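# Laboratory Diary, Gripper Comparison

Monday, February 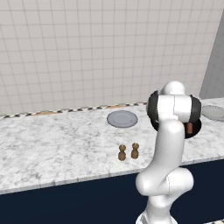 *Kitchen counter scene in simulation, arm with the small rust-colored cylinder at the gripper.*

The morning session opened at the usual hour with Ms. Thongdee at the controller station and the undersigned keeping the record. Mr. Pollock joined by telephone from the Gondar office until lunch. The purpose of the day was to complete the comparison of the two candidate grippers, Grekell and Flavis, on the counter scene before any further spending is approved.

The scene was left as Ms. Klinhom prepared it last week. The marble surface, the gray plates and the pair of brown turned pieces remain at their agreed positions. Mr. Pollock asked whether the plates might be moved farther apart to give the wrist more clearance. The request was declined for the present, as it would set aside all of the earlier runs.

A total of 81 attempts was logged for the day across both grippers. Grekell was run first. Its finger pads close evenly, and Ms. Thongdee considers its approach the steadier of the two when the arm comes down near the side wall. Seven attempts were struck from the record after a wrong friction value was found in the settings file. The error was mine. I have corrected the file and informed Ms. Klinhom.

Flavis was run after lunch. It closes faster and is more easily upset by a small error in wrist angle. On the narrow-necked pieces it tended to slide upward toward the knob before settling. Ms. Saithong believes this can be cured by lowering the grasp point and has asked for time to try it. I agreed to two further sessions.

The controller question remains open. The Kaewmanee controller gave smooth motion at the elbow throughout, but twice paused near the end of the reach with no message in the log. Ms. Panyasiri is to review the joint limits. Until she reports, I would prefer that no result from today be quoted outside the group.

I note for my own use that the second camera view is still missing from the saved runs. With one view only, it is hard to judge contact once the fingers are hidden under the gripper housing. I have raised this before and shall raise it again at the next meeting.

The room was closed at 6:40 p.m. Ms. Thongdee has the backup drive. The Flavis settings are to be copied before anyone edits them.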